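Home | Guides | Vostus arm | First pick from a shelf

Set up your first shelf pick with the Vostus arm

This guide is for people who bought the Vostus tabletop kit and want to teach it one simple job: take a drink can from under a shelf and put it down in a marked place. You need 90 minutes and a table that does not shake.

Before you start
Update the controller to the July release. The older one loses the home position when you unplug it.

Step 1. Fix the base
Tighten the two clamps by hand, then give each a quarter turn with the key. Leave 300 mm free behind the base for the cables.

Step 2. Set the limits
Open Ackroyd, the program that comes with the kit, and go to Motion. Put the speed on Slow. Set the grip force to 2 for full cans. With empty cans I use 1, they bend easily.

Step 3. Place the shelf and the cans
Stand the cans on the table under the shelf, near one leg. Choose cans with different colors, like the red-orange Fanta and the pale green Sanzo. One can may partly cover the other, but for the first try I recommend to leave a gap.
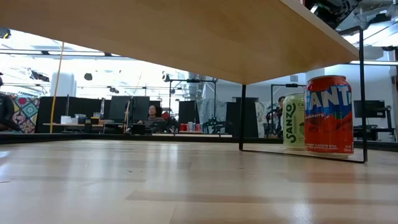 Step 4. Record the path
Press Teach and guide the arm slowly to the front can. Wait 2000 ms before you close the grip. Save the path with a short name.

Questions about this guide go to Glenys Hulme at the Amholm help desk.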